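Home Products Arms and grippers Software Notes Support Contact

Prutine two-arm kit: equipment page and method note

30 April 2020
By Phúc Trình, Skilel

The Prutine kit is a pair of light arms with parallel grippers, a head camera, and the recording and training software needed to teach the arms short household jobs from recorded demonstrations. It is sold to laboratories and small research teams. It is not certified for unattended use.

What is supplied

Two arms, left and right, with white gripper housings. Finger pads are a wear part and are sold in pairs. One head camera on a fixed bracket. One control box with mains lead. One set of cables, external to the arms. One licence for the Kulbridge recorder and the Yousafzai training package, both for the life of the kit.

Tables, stands and the training computer are not supplied. Customers who already run the recorder on older arms can order the arms alone, but must repeat the camera alignment before mixing old and new recordings.

Method

The training package learns from the head camera view and the joint positions. There is no depth sensor and no map of the room. The operator moves the arms through the job, the recorder stores pictures and positions together, and the package fits a single policy to the whole set. At run time the policy puts out a block of 16 steps, carries out the first half, then looks again.

Earlier releases were trained on recordings made at one bench. They worked well at that bench and poorly anywhere else. Moving the table by the width of a hand was enough to spoil a grasp, and a change of floor or wall colour had a similar effect. Adding more recordings from the same bench gave very little.

The current release changes the recording plan and leaves the network as it was. The set is spread over lived-in rooms, with the furniture left where it stands and a cap on the number of recordings taken from any one room. The full set holds 2,116 recordings. Of these, 1,320 were made in homes and the rest at the bench. Both parts are given equal weight in each training batch, whatever their size.

Jobs in the set are limited to the table top: opening and closing product boxes, lifting out inserts, moving trays and bottles, and setting an item upright. Floor and shelf work is outside the scope of this release.

Result

We compared a policy trained on the bench part alone with one trained on both parts, using the same number of training steps. Tests were run in rooms that did not appear in the set. The mixed policy completed more trials in every room tested. The gain was largest on the approach to the object and smallest on the final release, where most remaining failures are found. Typical failures are a box lid pushed sideways instead of lifted, and a clear plastic item gripped too high.

Clear plastic remains the weakest class. The policy often picks the right object but misjudges the near edge. Patterned table tops make this worse, and plain ones are not a full cure.

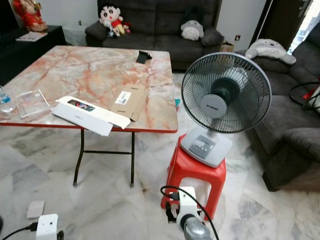
Room recordings also changed how we treat the background. We first masked everything beyond the table edge before training. This helped at the bench and did harm in homes, where the mask cut into objects standing close to the table. The mask was dropped in the current release. Sofas, cabinets, fans and open doorways are all left in the pictures, and the policy is expected to learn that they do not matter to the job.

Daylight is handled by brightness changes applied during training. Exposure on the head camera should be locked before each session. Recordings made with automatic exposure can be loaded, but the package will flag them.

Setting up

Fix the head bracket first, then the arms. Run the alignment routine with both grippers in view. Leave enough slack in each gripper cable for full wrist travel, and check that no loop can catch on nearby furniture. Save the alignment file with the session. A set without alignment files cannot be merged.

Allow 2,000 training steps before judging a new job. Stopping earlier gives unsteady motion near contact.

Planned changes

A revised finger pad for smooth plastic is due in June. It fits all current grippers. The recorder will gain a per-room report at the same time, listing recordings by job and by outcome.

Orders and spares: use the contact form and state the serial number of the control box.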